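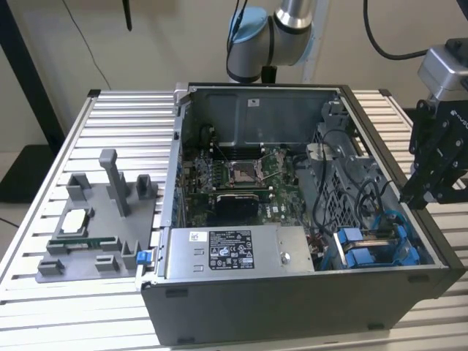
*Fig. 1 – Open PC on the bench, with the chip and memory-style module waiting in the grey fixture.*

I picked PC repair as my shop-floor chore because I'm slow at it myself (sorry, Anjana!). Getting a chip into its socket is fiddly enough with fingers, so can a machine do it yet?

## What makes it hard

Space, mostly. With the gripper down inside the case there are cables looping everywhere and not much room left for those chunky black plates.

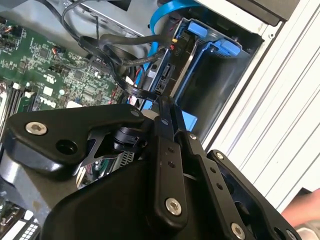
## Still to do

Pranab and I want to try memory next – two slots first.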